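Crisóforo Ochoa
29/03/2024

Spent the morning on the bedroom floor. I'd put it off since we got back from Ziltberg.

Rule I use: trash first, vacuum second, furniture last. If I start with the desk I never get to the carpet.

The bin comes with me. Fresh bag, edge folded over the rim, and I set it down wherever the mess is. Saves walking back and forth with one wrapper at a time.
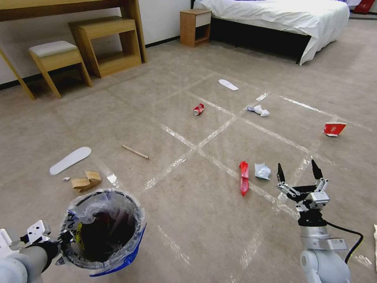
Soda cans go in a separate bag for the Dresville drop-off. They pay 6 cents each, so it's not much, but it adds up by July.

Paper and tissues next, then food boxes. Flatten the boxes or the bag is full in no time.

Old shoe insoles are trash. I kept a pair for two years thinking I'd use them again. I didn't.

Check under the nightstand before you vacuum. Last time I found 8 hair ties and a Plendow receipt.

Whole room took 22 minutes. Kitchen tomorrow.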